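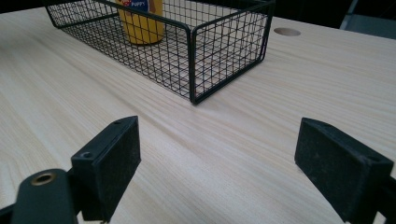
Workshop notes

November 23, 2018

I spent most of this afternoon on the hand-held gripper, the one Dean Yeoman passed on to me when he moved to Brivcombe. Pads first. They pick up a film of dust from whatever they touch, and once that builds up the grip goes off. I wipe both faces with isopropyl on a lint-free rag and leave them open until they're dry. No solvent near the pivots.

Each pad is held by small screws. Last month one had backed out half a turn and I didn't notice until the jaws stopped meeting square. Now I check them every time with the short driver, snug and no further. Dean put a dab of thread locker on his, but I change pads too often to bother.

The brass-coloured ring in the arm gets a look as well. I had a bit of side play on the left jaw and blamed the ring, but it was the arm bolt. Ten minutes wasted there.

After that I close the jaws on a strip of paper and pull. It should drag evenly at the top and bottom of the pads. If it slips at one end, I loosen that pad, close the jaws to seat it and tighten again. It took me 3 goes today.

For a test I use the wire basket at the far end of the table. A rim is a good thing to grab, as thin rod shows up a crooked pad straight away. Lorena Sepúlveda asked which spare pads I buy. They're the plain black ones from Prulent, and I have one pair left in the drawer.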